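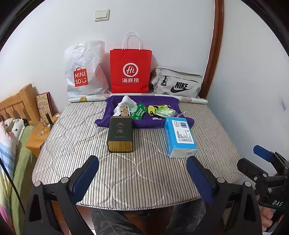
# trundholm-divisions

Every recorded vote of the Trundholm regional assembly, one row per vote, in a single CSV that opens in anything. There are 2,201 rows. The assembly publishes the same information as scanned minutes, in a folder called `Misc`.

## What's in it

- `division_id` – ours, as the assembly numbers its votes from one again whenever it changes clerk
- `bill_title` – as printed, spelling included
- `stage` – first, second, final, or `unclear`
- `ayes`, `noes`, `abstained`
- `district` – only filled in for bills that affect one place, mostly Illow and Cisach

The assembly has 70 seats. If the three vote columns add up to more than that, please check the `notes` column before writing to us. There are 13 such rows and the minutes really do say so.

## The Meléndez bill

The Meléndez bill (water charges, later water charges and bus shelters, later just bus shelters) was voted on under four titles. We gave it one `bill_group` value so you can follow it through. Whether it is still the same bill is a question for philosophers and the Cisach bus company.

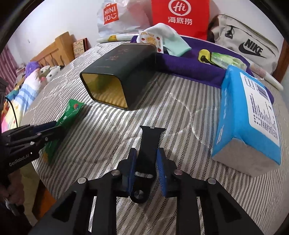 **Can I use this to work out how often a member rebelled against their party?**

Only for votes taken by roll call, where names were written down. Those are in `rollcall.csv`, which covers the last two sessions. For everything before that the assembly recorded totals and kept the names to itself.

## Known problems

- Illow changed its boundaries halfway through. Old and new Illow share a name and very little else.
- Adjournment votes are included. They pass with a unity rarely seen elsewhere in the file.
- Some 'abstained' figures include members who were at lunch. The minutes don't separate the two.

## Updates

New votes go in each May, after the spring session. Corrections are welcome as pull requests – give the page of the minutes, please. The first 2,000 rows have been checked twice, the rest once.

Licence: CC BY 4.0.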